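How I Restock and Repack a Small First Aid Box

Skip to the packing order if you're just here for that

I had a bad moment in February. My neighbor Lenka cut her thumb on a can lid, came over with a paper towel wrapped around it, and I went for the first aid box feeling pretty smug about owning one. Inside were a pile of loose bandages with the sticky part gone gray, a tube of something with the name rubbed off, three hair ties and a battery. We ended up using a clean dish towel and a piece of packing tape. Her thumb was fine, but I was embarrassed!

So now I redo the box twice a year, and after a few rounds I've got a way of doing it that takes me less than an hour, including the time I spend wandering off to look for scissors. A couple of people asked me to write it up after I mentioned it in the post on medicine cabinets, so here you go.

One thing before we start: I'm not a nurse or a doctor. I'm a person who likes boxes. If someone in your house has allergies, a heart condition, or anything else that needs its own supplies, ask your pharmacist or doctor what should be in there and let their list beat mine.

What you'll need

A box with a lid that closes properly
A damp cloth and a drop of dish soap
A dry towel
A permanent marker
A few small zip bags
An index card
A trash bag
Whatever supplies you already own, gathered from all over the house

That last one matters more than you'd think. I found tape in the junk drawer, gauze in the car, and a full, unopened pack of bandages in a suitcase from a trip to my aunt's.

About the box

You don't need anything fancy. Mine is a plain plastic one with a carry handle and one divider, and I've come to like having just the one. I used to have a box from Clarby with a lift-out tray and all these tiny slots, and every single thing I owned was slightly too big for the slots. The gauze went in sideways. The scissors never fit at all. I gave it to Matěj Malý from my old building, who keeps fishing hooks in it and is very happy.

If your box has no dividers, a cut-down cereal box works okay. A soap dish is good too for the really small stuff.

Step 1: Empty it completely

Everything comes out. Don't do the thing where you leave the "good" items at the bottom and work around them. I did that for years, and it's how you end up with a battery in there.

Do this on a table with some room, in decent light. I like Friday evening after dinner, with the radio on. The floor also works if you don't have a dog.

Step 2: Check every item

Pick things up one at a time and look for a date. Most sterile stuff has one stamped on the wrapper somewhere, usually in the least readable spot, so grab your glasses. Here's how I decide:

Past the date: out.
Sterile wrapper torn, or it's been damp: out.
Bandages that have stuck to their own paper: out.
Tape that won't peel cleanly, or leaves a stringy mess: out.
Any cream, wipe or liquid I can't identify: out, no matter how sure I am that it's "probably the antiseptic."

Pills don't go in the trash at my house. I take old medicine back to the pharmacy, and most of them have a bin or can tell you where there is one. Check what the rule is where you live.

Tape is the thing people hang on to longest, I've noticed. A roll looks fine from the outside for ages. Pull off a few inches and press it onto your own arm. If it lifts at the corners right away, let it go.

Step 3: Wash the box

Wipe it out with the soapy cloth, then again with plain water, then dry it. Get into the corners and along the hinges, where the fuzz collects. Then leave the lid up for a while. I give it 10 minutes by the oven timer even when it looks dry, and longer if I went heavy on the water. Paper wrappers and a damp box are a bad mix.

Skip the bleach. I used it once and the whole box smelled like a swimming pool until summer.

Step 4: Sort before you pack

I make little groups on the table first. You could pack straight in, but then you only find out it doesn't fit when you're already annoyed. My groups are:

Small cuts: bandages in different sizes, wipes
Bigger cuts: gauze pads, gauze rolls, tape
Sprains and strains: elastic bandage, instant cold pack
Tools: blunt scissors, tweezers, gloves, thermometer
Paper: the card with phone numbers

If you have a lot of rolls, stand them up or lay them on their sides together and see which way takes less room. With my box it's nearly always on their sides, but yours may be deeper. Rolls also love to travel, so put them near your non-writing hand, well back from the edge. I chased one under the fridge last fall and I still haven't seen it. 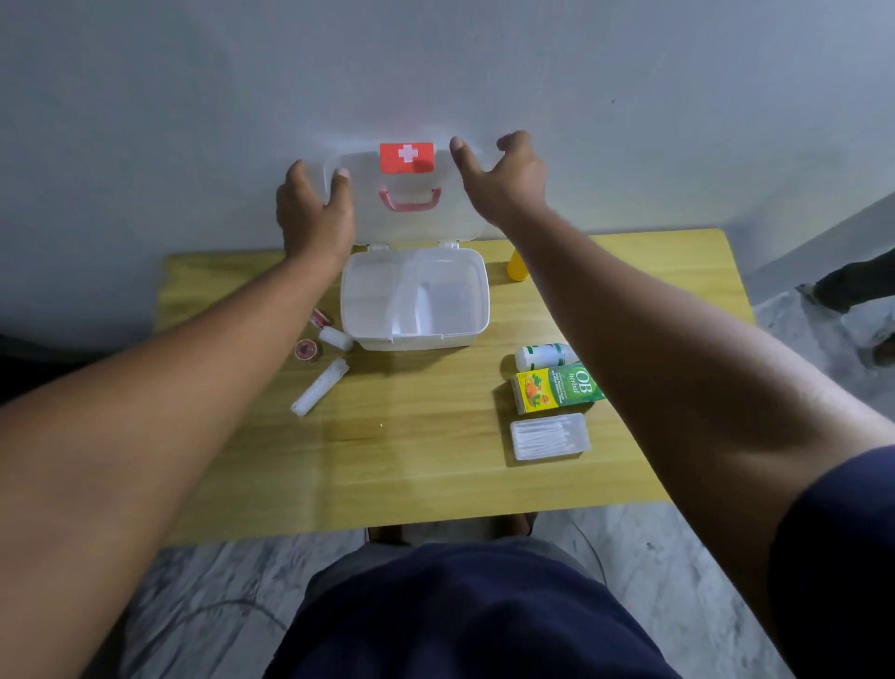 Box open, rolls off to the left, ready for packing.

Step 5: Pack it, biggest first

Okay, so this is the bit I get asked about. Here's the order I use with a two-compartment box:

1. Gauze pads go flat on the bottom of the larger compartment.
2. The elastic bandage and gauze rolls go on top of the pads, lying down.
3. Tape goes next to the gauze, since you'll want the two together. Flat rolls of tape can stand on edge along the side if there's a gap.
4. Small bandages go in the smaller compartment, in a zip bag, with the size written on the bag in marker. Wipes go in there too.
5. Scissors and tweezers lie across the top, points facing away from the handle side.
6. Gloves go last, right on top. You want those before you touch anything else.

The card gets taped inside the lid. I write down poison control, our doctor, and the phone number for Viera Paulík two doors down, who has a car and doesn't mind being woken up. On the back I put the month I last went through everything.

Now close the lid, slowly, with a hand on each side. If you have to press, something's wrong in there. Take out one roll and try again. A lid that's being forced will pop open the first time somebody grabs the box in a hurry, and then you're on your knees picking up bandages while someone bleeds on the rug. (Ask me how I know.)

Step 6: Do the shake test

With the lid latched, pick the box up by its handle and give it a gentle shake. A bit of rustling is fine. If you hear clunking, tuck a folded clean washcloth into the gap. It stops the rattle and it's a useful thing to have anyway.

Step 7: Put it somewhere sensible

Not the bathroom, if you can help it. It's steamy in there. Mine lives on a hall shelf at shoulder height, where any adult can reach it and my nephew can't. If you've got medicine in yours, it really should be up high or locked.

Then tell everyone who lives with you where it is. Make them go and get it once. My brother swore he knew where ours was and came back with the sewing kit.

A few questions I've gotten

How many bandages should I keep?
More small ones than you think and fewer of the giant ones. I once bought a value pack of 300, and we're going to be passing those down to the grandchildren. One ordinary pack at a time is plenty.

Should I buy a ready-filled kit?
Sure, if you want a quick start! They're often good value. Just open it when you get home and see what's in it, and don't leave it in the shrink wrap. Some are mostly bandages with one sad pair of gloves.

Can I use the same setup for the car?
Pretty much. Cars get very hot and very cold, though, so tape and wipes give up sooner. I check the car one every time I redo the house one.

What about the leftovers that won't fit?
I keep a shoebox in the closet labeled REFILLS. When I use up something from the kit, I top it up from there, and when the shoebox gets low it goes on the shopping list.

Miroslava wrote in to say she tapes a small flashlight inside her lid next to the card. I love that and I'm stealing it, though I need to find one skinny enough to let mine close.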